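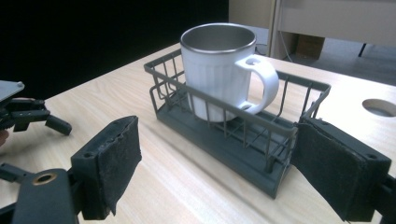 White ribbed mug with a metal lining, in a wire basket

Clindstead is a market town on the Handano River, known for its weekly household fair. The town grew up at a shallow crossing where the road from Costa met the river path, and most of its older streets still slope down toward the water.

The fair began as a grain market. As the mills closed, the grain sellers gave up their pitches and dealers in kitchen goods, bedding and small furniture took them over. Trading is now held in two covered halls, with outdoor stalls in the warmer months. A larger fair each June brings sellers from Werer and the villages downstream.

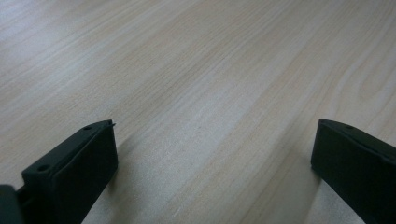 Pitches are let by the season. A seller who misses 2 fairs in a row without notice loses the place to the next name on the waiting list, a rule carried over from the grain market. Food may be sold only in the lower hall — it has drains and running water.

The town has a population of around 11,000. A branch railroad reached it from Costa, but the line carried mostly freight and was later cut back to Werer. Bus route 127 now follows much of the old track bed and stops outside the upper hall.

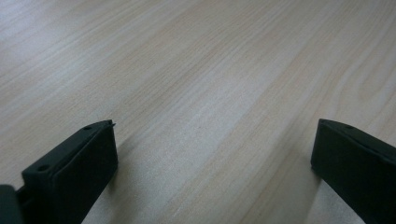
T. Costa, contributing editor, Towns and Markets
Last revised April 3, 2022

Flooding has shaped the lower town. Houses nearest the river stand on raised stone footings, and the lower hall was rebuilt with its floor above the street. The Handano still covers the meadow path in wet winters.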